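Home News Courses Clubs Student Life Contact

We use cookies to make this site work and to see which pages are read. Accept Manage settings

Folding clothes with two arms: Wubit Mersha on the Suvalero project

Wubit Mersha is in her second year of the engineering course at Trisadholm College and has led the Suvalero project since August. The project belongs to the college robotics club. Its aim is to get a pair of robot arms to take clothes out of a basket, fold them and put them back in a stack. We met in the club room at lunchtime, while two other members were changing a cable.

She did not choose the subject. The club had finished a line-following car the year before and wanted something to do with arms, and a list of ideas went up on the wall. "Mine was sorting screws," she said. "I still think it would have been good. But most people voted for laundry, so we did laundry."

The club already had one arm. The second was bought with money from the college's project fund, after Cristóvão Louro wrote the application. He is on the electronics side of the course and does most of the wiring. According to Mersha, the form took longer than fitting the arm. "They wanted to know what we would learn from having two that we couldn't learn from having one. Cristóvão wrote that you can't hold a sleeve and fold it with the same hand. They accepted that."

I asked how the arms are taught. She explained that each one has a smaller copy, which a person moves by hand, and the real arm follows. The joint positions are saved together with the pictures from the cameras. When there are enough recordings, a program is trained on them and then tries the task without a person.

"Enough is the difficult word," she said. "We started training when we had 286 and it was too early. It would go to the right place and close on nothing. It looked very sure of itself." The set now stands at 787 recordings. Some of the early ones have been taken out, mainly those where the person driving got lost and had to start the fold again.

Everyone in the club has to learn to drive the arms before they may record. Mersha said the usual mistake is to go too fast. People fold a shirt at home in a few seconds and try to do the same through the arms, and the cloth slides away or bunches up under the fingers. Bianca Avram, who joined the club with no programming at all, turned out to be the steadiest driver, and she now trains the new members. "She used to do a lot of sewing," Mersha said. "She waits for the cloth. The rest of us were pushing it about."

Clothes are harder than the blocks most clubs begin with. A block looks the same each time it is put down. A shirt hardly ever does, and a camera close to it may see one colour and some creases and little else.

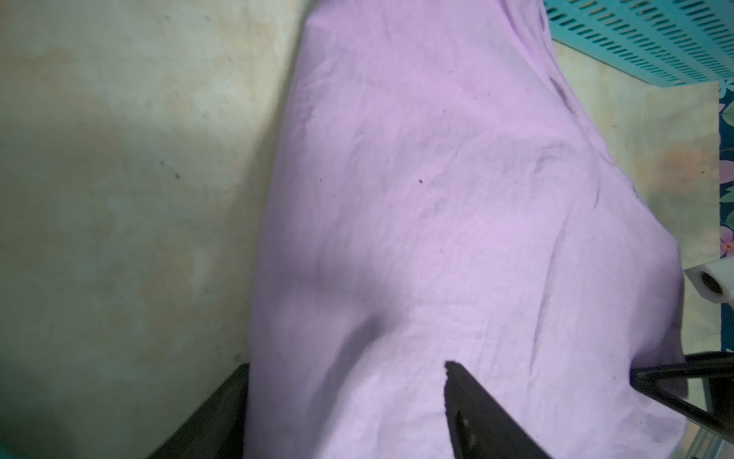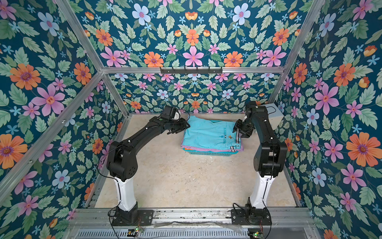 The enclosure was the first thing they built together. It is made from aluminium extrusion with panels on the back and sides, and a rail across the back with hooks on it. The floral lining was Ayten Kahraman's idea. Plain white panels had been the plan, but Kahraman argued that a program trained in front of plain white might not cope with anywhere else.

"There was a proper argument about it," Mersha said. "Cosmin said the pattern would confuse everything. Ayten said people's houses have patterns in them. I was on Cosmin's side, to be fair." They tried it for a fortnight and kept it. Whether it has helped she could not tell me. They have no results from plain panels to set against it, and she would like somebody in next year's group to do that test properly.

Cosmin Pascu teaches control systems and supervises the club. I spoke to him briefly on the phone afterwards. He said he still doesn't like looking at the wallpaper for a whole afternoon. He was more interested in talking about how the group keeps its notes. Each recording has a line saying who drove, which garment was used and what went wrong, if anything did. "In the first term they didn't write anything down," he said. "Then they had a bad week of results and no way of finding out why. After that I didn't have to ask."

The bad week was a loose screw. One gripper had worked slightly out of line on its mount, and recordings made before and after did not agree with each other. Mersha found it by laying a ruler along the fingers. The check is now done at the start of every session, along with the cable plugs and the camera views.

I asked what the arms can do at present. Her answer was careful. A T-shirt laid out flat will be folded more often than not. A T-shirt dropped in a heap is much less likely to come out well, and trousers have not been tried without a driver. Thin, slippery material is the worst of all. Picking the finished piece up and placing it on a stack without undoing the fold took them nearly 5 months, and she said it is still the step she watches with her hands over her mouth.

The club is entered for the Cerano student day, where teams are given a garment they have not seen and a fixed time to deal with it. Last year's college entry was the car. This year the team can bring its own enclosure, so the whole frame will have to go in the back of a van. Louro has drawn up a list of what gets unplugged first. They have practised taking it apart once and it went back together with one bracket the wrong way round.

Mersha will be in the final part of her course by then and plans to hand the lead to Avram. She would like to work with machines that handle soft things, perhaps food or textiles. A placement at Tănase, where she spent part of the summer on a packing line, gave her the idea. "Everything there was in boxes by the time it reached us," she said. "Before the boxes, it was all people doing it by hand. I kept going down to that end to watch."

Before I left she showed me the pile of clothes the club uses. They came from members' own cupboards and from a charity shop near the station. New members are asked to bring one item each, and it must be something they don't want back, as the grippers pull threads. She had brought a school PE top. It was retired in the first month after the hem came down, and it is used for wiping the bench.

The robotics club meets in the afternoon from 2 until 5 and is open to students on any course.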